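Tuesday, audio bench, second session

Continuing with the Sirnier recording. Same copy as last time, received on a USB stick from the registry of the Pirow court and hashed on arrival. Hash matched again this morning before I opened anything. Working copy is on the bench drive under the case folder; the received file stays read-only.

## Container and metadata

The file is an AAC stream in an M4A container, mono, 14 minutes long. The container atoms are in the order the phone's stock recorder writes them, and the encoder string fits that model family. The modification time is later than the creation time by 3 days. That could be a rename, a copy through a chat program or an edit, and the metadata alone won't separate these. The Asadi side's filing treats the gap as proof of editing. I would not write that.

Waveform and spectrogram checks:

- DC offset is stable through the whole file.
- Noise floor steps up once, late in the call, and stays up. Consistent with a window or door opening, also consistent with a join. Marked for a closer look.
- No double compression traces in the first half. Second half still to run.
- Mains hum is present but weak. ENF extraction gave a usable trace only for the loudest stretch of background, too short to match against the grid log.

The step in the noise floor is the one item that matters. I looked at phase continuity across it with a short window and then with a longer one. Phase of the hum carries through in both. A cut made at a random point would normally break it — a careful one might not. Leaving it as "no discontinuity detected," with the window sizes stated.

## Transcript

Compared the two transcripts on file, the prosecutor's and the one Sekis published. They disagree in 2 places that change the meaning. In the first, the published version has "he asked for it" where I hear "he asked about it," and the vowel length supports the second reading. In the other, both versions supply a surname over a passage where the speaker turns away from the microphone. I can't get a surname out of it at any filter setting. It goes in as [unintelligible], with start and end times.

Note for whoever picks this up: don't listen with either transcript open. I did that in the first session and had to discard my notes on the surname passage.

Speaker comparison is not possible yet. The reference samples for the second voice come from a broadcast interview with heavy processing, and the questioned speech is narrowband. Have asked the registry for a hearing recording made in the same period.

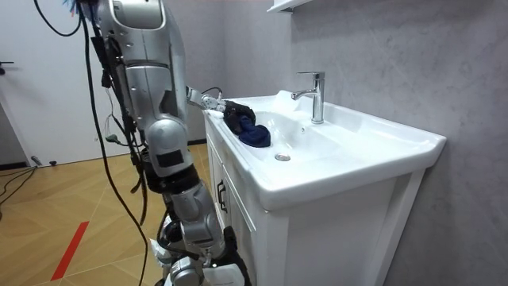
## Open items

1. Run double compression check on the second half.
2. Make test recordings on the same phone model, one untouched and two edited with the common phone apps, and compare atom order. Use the December firmware if we can still get it.
3. Repeat the noise floor measurement with the speech segments masked out. My current figure includes some breath noise.
4. Get the chat program's export behavior documented, in particular whether it rewrites the modification time.
5. Draft section 3 of the report (methods) without any reference to the press coverage. The registry sent clippings with the file; they are in a sealed envelope in the cabinet and should stay there until the draft is signed.

Working copy closed at 4:40 pm, hash of the received file checked once more, match. Stick back in the safe.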